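Ludness bedroom tidying project: progress report to the Gape fund, May
Grip pad fault and the pause in recording

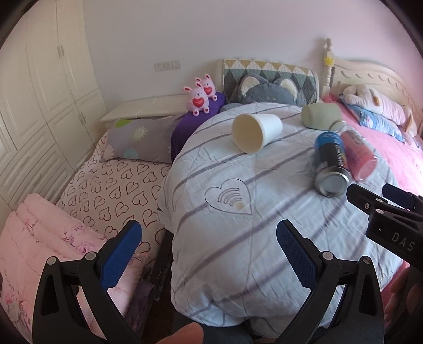 1. Where we are

Work on the bedroom tasks stopped for 18 days during this period and has now restarted at a reduced rate. The cause was a fault in the hand-held grippers: grip pads working loose from the fingers. One operator received a minor pinch to the thumb as a result. No other injury was reported and no household property was damaged.

We had planned 300 accepted recordings by the end of May. We have 234. The shortfall is all in the bedroom set. The kitchen and hallway sets were finished before the fault appeared, but we have had to go back over part of the hallway set for the reasons given in section 4.

2. The task affected

The bedroom set covers picking up light rubbish and small items from a made bed and leaving the bedding, cushions and soft toys where they are. Typical items are paper cups and drink cans lying on a duvet. The operator works with hand-held grippers and the recordings are used to train the arm at the Ludness workshop.

Beds have turned out harder than tables. A can on a duvet sinks a little and rolls when touched, and a paper cup on its side gives way if squeezed too hard. Operators respond by closing the fingers low and pressing down into the cover. That puts a sideways load on the pads which we did not allow for when we set the service interval.

3. What went wrong

The first sign was a run of dropped cans during a morning session. The operator noted that the can "slid out as if greased" and wiped the pads down, which made no difference. The session carried on until the lunch break. It should have been stopped, and our own instructions at the time did not say so clearly enough.

In the afternoon the lower edge of one pad lifted away from its finger while the gripper was closing. The operator reached across to press it back with a thumb and the fingers closed on it. The skin was not broken. The operator rested the hand, did no more recording that day and was back at work the next morning. The entry is in the accident book and a copy went to Gape at the time.

We then withdrew every gripper of the same build and checked them on the bench. Six had at least one pad that could be lifted with a fingernail. On all six the adhesive had failed at the lower edge first. The screws on the fingers were tight in every case, so this was not a matter of poor assembly on our side or at Jovau, who supply the finger sets.

Jovau have tested two of the returned sets. Their view is that the adhesive is sound under a straight squeeze but creeps when the pad is dragged sideways again and again, and that lint from bedding gets in under the edge once it starts to lift. We agree with the first point. We are less sure about the lint – two of the six pads were clean underneath – and have asked for more tests.

4. Effect on the recordings

A pad that is coming loose changes how far the fingers need to close before an object is held. Recordings made in that state show the fingers closing further than they should for a given item, and an arm trained on them may crush a cup or let a can go. We therefore went back through everything made with the six grippers and took out any recording where the closing distance drifted over the session. This included some hallway recordings that had already been accepted. The figure of 234 is after these were removed.

The trial at the Ludness workshop, where the arm was to attempt the bed task unaided, has been put back until the bedroom set is complete. We did not think it sensible to run it on a partial set.

5. What has changed

Pads are now fixed with a screw at each end as well as adhesive. Jovau supplied the new parts free of charge.

Both pads on each gripper are checked by hand at the start of a session and again at the break. A pad that moves at all means the gripper goes in the red box and is not used.

Two unexplained drops of the same item end the session until the gripper has been looked at.

Hands stay on the grip and clear of the fingers while the gripper is in use. Operators are told to put the gripper down flat before touching a finger or pad. The old instructions mentioned this once, on the last page. It is now on the first page and on a card kept with each gripper.

We also looked at fitting a guard between the grip and the fingers. The sample from Pultalier kept the thumb well back but made it hard to work low over a bed, and operators tilted their wrists to get round it. It has gone back to Pultalier with comments.

6. Money

The pause cost us operator time, which we paid in full. It has been met from the contingency line and we are not asking for more. The Pultalier sample was supplied on loan.

7. Next period

Complete the bedroom set, with cups and cans first because most of the removed recordings were of those. Obtain the further test results from Jovau. Decide on the guard once a revised sample arrives. Agree a new date with Gape for the arm trial.

One question for Gape: the grant terms count accepted recordings at the date of acceptance. Please confirm whether the hallway recordings we withdrew should be shown as a correction to the last report or deducted in this one. We have deducted them here.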